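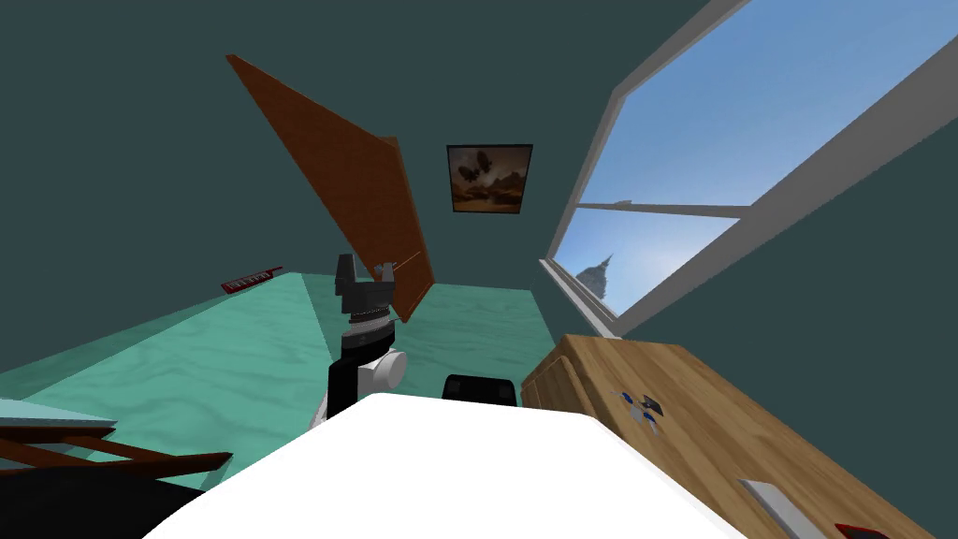

**Manipulation and Simulation Group, Rastside Campus**

# Minutes of the Equipment Planning Meeting

**Date:** Dec 12, 2018
**Place:** Seminar room, second floor, Rastside
**Present:** Group Leader (Chair), Laboratory Manager, Simulation Lead, Hardware Lead, Finance Officer, two doctoral representatives, Executive Assistant (minutes)
**Apologies:** Safety Adviser

## 1. Minutes of the previous meeting

The minutes of the November meeting were accepted with one correction. Under item 4, "workstation lease" should read "workstation purchase". The Executive Assistant will file the corrected copy.

## 2. Matters arising

2.1 The bench power upgrade in the east bay has been signed off by Facilities. Two outlets remain on the old circuit and are labelled accordingly.

2.2 The quotation from Ó Briain for gripper fingers was received after the November papers had gone out. It was taken under item 4.

2.3 The request for a second storage cage was declined by the campus. The Laboratory Manager will resubmit with a floor plan.

## 3. Simulation work and computing needs

3.1 The Simulation Lead spoke to the paper circulated with the agenda. Work on the Flidthorpe project is at present being done in the rendered room, where the single arm in view and its two-fingered gripper are used to develop handling behaviours ahead of any hardware order. The room has been kept modest: a wooden cabinet, a window, a framed picture on the wall and a few small objects.

3.2 The current workstation completed 170 episodes in the last reporting period. The Simulation Lead considered this adequate for development and too low for the evaluation stage of the project. Jobs are queued overnight and those that fail are often not noticed until the morning.

3.3 A doctoral representative asked whether the wide viewpoint would be kept. The view from above the body bends the walls and furniture noticeably, and students new to the project have found distances hard to judge. The Simulation Lead replied that it would be kept for the present – the view is to be matched to the camera finally purchased, and changing it twice would waste effort.

3.4 The Hardware Lead noted that the white body section takes up a good deal of the lower part of the view. If the physical camera is mounted in a similar position, the floor directly in front of the robot will be hidden. It was agreed that an adjustable mount should be priced alongside the fixed one.
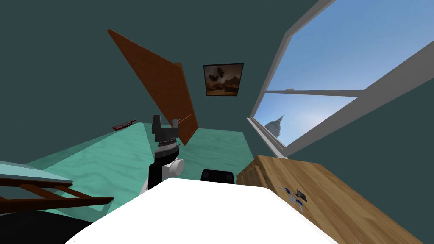 *Figure 1. Simulated room for the Flidthorpe project, with the gripper raised and the window and cabinet to the right.*

3.5 Discussion turned to the contents of the room. The Hardware Lead asked that any physical cabinet bought for the laboratory have a comparable flat top, so that small-object tests can be repeated on it. The Laboratory Manager advised that furniture cannot be charged to the equipment line and must come from the fit-out allocation.

3.6 **Agreed:** that one additional workstation be purchased in the current financial year, and that a second be held over until the evaluation stage has a confirmed start.

**Action:** Simulation Lead to supply a final specification to Finance.

## 4. Arm and gripper purchase

4.1 Two proposals were before the meeting. Clendwood offers an arm with gripper, controller and on-site commissioning as one package. Ó Briain offers gripper fingers and wrist fittings only, and would require the Group to buy the arm separately.

4.2 The Hardware Lead preferred the Clendwood package on grounds of support. Delivery is quoted at 44 working days from receipt of order, excluding the campus closure. The warranty starts on delivery and not on commissioning, and the Finance Officer asked that this be raised with the supplier before anything is signed.

4.3 The Group Leader asked whether a second arm should be budgeted for at the same time. Views differed. The Simulation Lead was in favour, as two-handed tasks form part of the later work. The Laboratory Manager was against, as the east bay does not presently have the clearance for two guarded work areas. The question was left open.

4.4 Spare fingers were discussed at some length. The Ó Briain fingers can be bought in small lots and are understood to fit the Clendwood wrist with an adaptor, although this has not been confirmed in writing by either firm.

4.5 **Agreed:** to proceed with the Clendwood package, subject to a satisfactory answer on the warranty date. No order for spare fingers is to be placed until compatibility is confirmed.

**Action:** Hardware Lead to write to both suppliers.
**Action:** Laboratory Manager to measure the east bay and report on clearances for one arm and for two.

## 5. Budget position

5.1 The Finance Officer reported that 92 per cent of the equipment line will be committed once the arm and workstation orders are raised. The remainder is to cover freight, the camera mount and minor electrical work.

5.2 Training for operators is not included in the Clendwood price. It may be met from the staff development fund, which currently has 100 hours of supplier training set aside across the whole department. The Group Leader will request a share of these.

5.3 The Finance Officer reminded members that small items bought on the purchase card still count against the line. Several cables and a hard drive had been coded to general supplies in November and have been moved.

**Action:** Group Leader to request training hours.

## 6. Safety

6.1 In the absence of the Safety Adviser, the draft risk assessment for the arm was noted and not discussed. Written comments are invited from all members.

6.2 The Laboratory Manager asked that the guarding be ordered with the arm. If it arrives later the arm must stay crated – there is no interim arrangement that the campus will accept.

## 7. Other business

7.1 A doctoral representative requested remote access to the job queue from outside the campus network. The Simulation Lead will look into it with IT Services.

7.2 The display monitor in the seminar room is failing and should not be relied upon for visitors.

## 8. Next meeting

To be set by the Executive Assistant after the campus reopens. Supplier replies and the east bay measurements are to be circulated with the agenda.

The meeting closed at 3:50 pm.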